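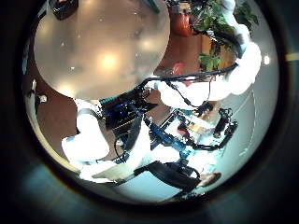
Talk notes, glass tables / keeping them decent. Nov 20, 2022, Brasia community hall, evening slot

Start with question to room: who has a glass table? Who regrets it? (wait, let them laugh)

Own story quick. Bought ours in May, round, frosted, from Begum. $781 with delivery. Loved it for 2 days. Then fingerprints, then the lamp.

LIGHT FIRST. Frosted top still throws light back. Softer than clear glass, yes, but every ceiling bulb leaves a spot. Sit down before you move anything. Spot in your eyes at dinner = shift the table or dim the lamp. Costs nothing.

Wood floor under glass. Nice, warm. Felt pads on the legs, check them twice a year, they go flat and collect grit. Skipped this. Refinishing quote from Mostia was $2,153. Pause here, people gasp

CLEANING
- microfiber, barely damp
- drop of dish soap, then plain water, then dry cloth
- no scouring pads ever
- oil is the enemy on frosted, gets in the texture. wipe same night
- edge last, everybody forgets the edge

Frosted side up or down?? Run a fingernail over it. Rough side up means more wiping. Ask before you buy.

EATING AT IT. Glass on glass is loud. Coasters, cork or felt, thin ones. Zevska set is fine, mine are still flat after a year of abuse. Don't plug brand too long.

Raw veg in a tumbler instead of on a platter: cucumber, peppers, celery. Heavy bottomed glass so it dosen't tip. Less surface to wipe after, kids grab from it. Show slide, keep moving
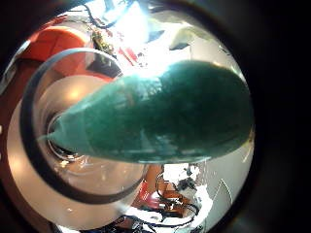 Woman in the second row at the last talk asked if salt and vinegar drips would mark the frosting, because hers had a dull ring that wouldn't come off. Told her wipe right away, and try soap again before anything stronger. Put that in properly this time, it comes up alot.

Handout: 155 copies, by the door. Cleaning list on front, pad sizes on back.

If short on time cut the coasters. Questions, then stack chairs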